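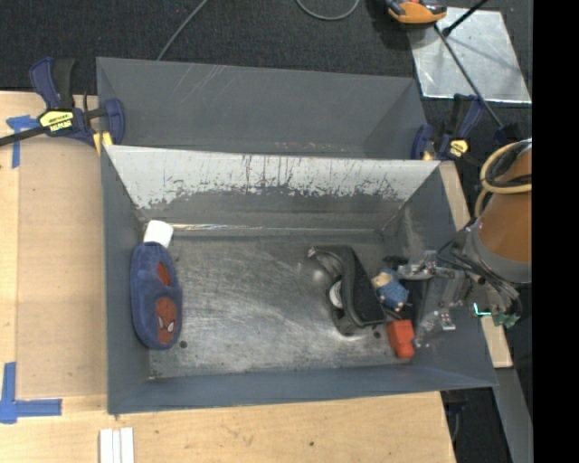 Home | Syllabus | Notes | Labs | Contact

Unit 12: Learning to grasp by trial and error

Last unit we planned grasps from a known shape. The Larkow method drops the shape model. The robot tries a grasp, records whether anything is in the gripper afterward, and uses that record to train a network that scores new grasps.

Each attempt has the same steps. A camera looks into the bin. The program picks candidate points and gripper angles, and the network gives each one a score. The arm goes to the best one, closes, lifts, and checks the gap between the fingers. If the gap is zero, the attempt is logged as a miss.

Two points from the Kustitz paper that students often mix up:

The score is a predicted chance of success -- it does not measure how firmly the object is held.

The label comes from the robot. No person marks the images.

Bin walls matter more than you might expect. An object lying against a wall leaves room for a finger on one side only, so many good-looking angles would hit metal. Kustitz removes those angles before scoring. Larkow leaves them in and lets the network learn from the misses, which costs more attempts early on.

For lab, run 25 attempts with each version and keep the object set the same for both. Report misses and wall contacts separately. Write-ups are limited to 2 pages.

This site uses cookies. By continuing to browse you accept our cookie policy.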